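The standby load in rented homes 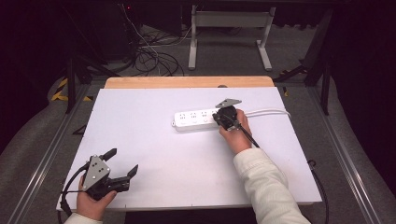 A white power strip, with its row of sockets along the top face.

Most tenants in Wudasdale know what their boiler costs to run. Few could say what their flat draws at three in the morning, with everyone asleep and the lights off. Karine Poirier, an energy surveyor at Bergeron, has spent the year measuring it in 30 rented homes.

Her method is plain. The fridge and freezer are isolated for an hour, the occupants switch off whatever they would normally switch off at night, and the meter is read at the start and the end. What remains is the standby load.

In the lowest home it came to 11 watts. The highest was nine times that, and most of the difference was traced to an old set-top box, an amplifier and a heated towel rail whose timer had failed in the "on" position. The tenant had assumed the rail was on the landlord's supply.

A constant load of 22 watts uses 193 kilowatt-hours over a year. The arithmetic is simple, but the figure is easily lost in a monthly bill, where heating swamps everything else from autumn onwards. August is the better month to look.

Extension leads draw little or nothing themselves. Their effect is indirect: a lead behind a sofa collects chargers and adaptors that are then left in place for years. Poirier's survey sheet records whether each lead can be reached without moving furniture. In homes where it could not, night-time use was higher, though she considers the sample too small to publish a ratio.

Jocelyn Sutherland, who lets four flats in the town, now fits a switched socket at worktop height in each living room. "The cost is a bit of cable and an afternoon," she says. "I do it between tenancies, when the walls are being painted anyway."

Bergeron will repeat the readings in the same homes next year, with the towel rail repaired.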